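Rollover and Transfer FAQ
Pestiler Retirement Services

Last updated 2025-11-12

General

What is the difference between a transfer and a rollover?
A transfer moves money between two accounts of the same type, for example one traditional IRA to another. The check or wire goes from custodian to custodian. A rollover moves money out of an employer plan, such as a 401(k), into an IRA or a new employer's plan.

Which one do I need?
If your money is in a former employer's plan, choose the rollover form. If it is already in an IRA held elsewhere, choose the transfer form. Clients who hold both must submit both forms. We cannot combine them on one request.

Do I owe tax when I move the account?
A direct rollover from a pre-tax plan to a traditional IRA is reported to the IRS but is generally not taxed. Moving pre-tax money to a Roth IRA is a conversion, and the converted amount is generally taxable income for the year it leaves the plan.

What if the check is made out to me?
This is an indirect rollover. The plan must normally withhold 20 percent for federal tax. You have 60 days from the date you receive the money to deposit the full amount, including the part withheld, in the new account. Any amount not deposited is treated as a distribution.
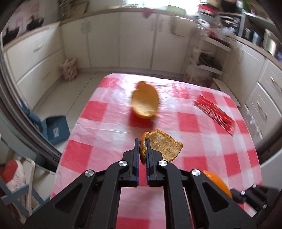
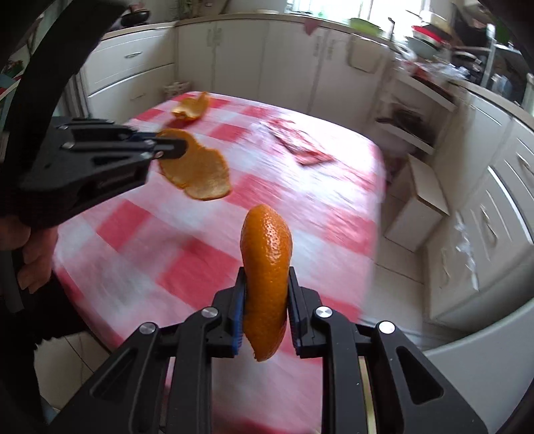
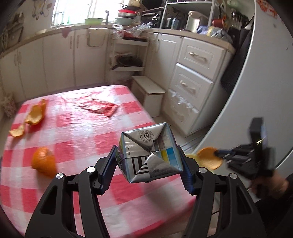
Forms and processing

Where do I find the forms?
Log in to the Cledodell client portal and open Documents, then Account Moves. The rollover form is 4 pages. The transfer form is 2 pages. Both can be signed online unless your current custodian asks for ink.

My current custodian wants a signature guarantee. Can you provide one?
No. Banks and credit unions that take part in a guarantee program can do it, usually for their own customers. A notary stamp is not a substitute.

How long does it take?
We review forms within 48 hours of receipt, not counting weekends and market holidays. After that, timing depends on the firm releasing the money. Plans that only mail paper checks take longer than plans that wire.

Can I move shares without selling them?
IRA to IRA, usually yes, if we can hold the same fund or stock. Employer plans generally sell the holdings and send cash - check with the plan before you sign.

Is there a fee?
We do not charge for incoming transfers or rollovers. Outgoing full transfers are charged $146, taken from the cash balance before the account closes. Partial outgoing transfers are free.

I have an old Flitus plan. Is anything different?
Flitus plans require a letter of acceptance from us before they release funds. Tick box C on the rollover form and we will send the letter directly to the plan.

Can I change my beneficiaries on the same form?
No. Beneficiaries named at your old firm do not carry over. Complete a new designation in the portal once the account is open.

Who do I contact about a delayed request?
Send a secure message through the portal, marked for Imre Bakos in Account Moves. Include the name of the releasing firm and the date you signed. Do not send account numbers by regular email.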